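Vikov's new full-length at the Buchanan: who's going in May?

plieandthankyou
Apr 19, 2022
Tickets went up this morning and I am so excited I had to start a thread! The Brisorov company is bringing the new Vikov to the Buchanan, three acts, live orchestra, four performances. I saw the one-act version years ago in a school gym with a taped score and I still think about the second duet. Side balcony is 40 dollars, which is what I paid. Anybody else?

row_f_forever
Me! Got two on the aisle. The Buchanan has 2,310 seats and I swear the sound is best in the last 400 of them, way up top. You lose faces but you get all the floor patterns, and Vikov is all floor patterns.

tendu_tuesday
Going, but I'm a little nervous about three acts. The one-act was tight. I saw the expanded version when it opened at the Pranda and the middle act is mostly a village party that goes on and on. Lovely dancing, no reason for it to be there.

plieandthankyou
Oh no, I've been looking forward to the village party! Isn't that where the new clarinet music comes in?

tendu_tuesday
It is, and the clarinet music is great. I'd happily hear it in a concert. But the heroine leaves the stage for most of the act and when she comes back you've kind of forgotten what she was upset about.

secondcastfan
Have to disagree with tendu here. The party is the best thing he's made! Watch the six women at the back during the long waltz, they're doing her first act solo in pieces, one phrase each. I didn't catch it until my second time and then I got goosebumps. She's gone and the whole village is dancing her steps.

row_f_forever
OK that makes me want to go twice.

tendu_tuesday
I did notice the quotes, secondcast. I just think a good idea can run eight minutes and this one runs twenty-five. We may have to agree to disagree until May, when I'll be sitting there hoping you're right.

oboe_in_the_pit
Does anyone know if it's the full orchestra or the reduced one? The Pranda pit is tiny, so they cut the brass way down there. The Buchanan can fit everybody.

secondcastfan
Full, according to the season brochure. And the chorus for the last scene, singing from the boxes!!

balconybird
Bought mine too, upper left. For anyone driving in, the garage behind the theater only has 200 spots and it fills up early, so I take the bus and get a sandwich first. Also hi, long time reader, first time posting.

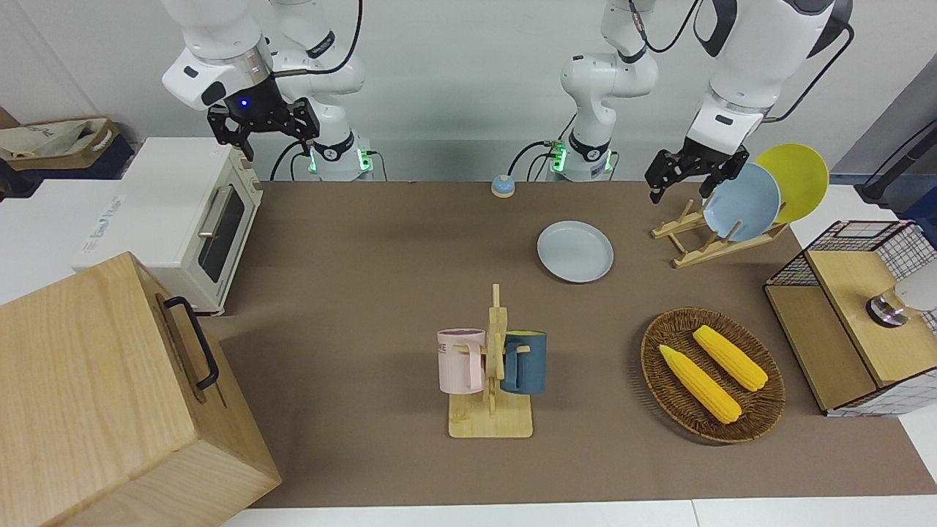 Toaster oven and dish rack on the big brown table

plieandthankyou
Welcome balconybird! Upper left is great for the last scene, you'll be looking right across at the chorus.

oboe_in_the_pit
Which cast is everyone seeing? I'm down for the second night and can't find a list anywhere.

secondcastfan
They usually post it the week before. Guess which one I'm hoping for :)

tendu_tuesday
Opening night for me. I'll come back and report on the party, with an open mind, I promise.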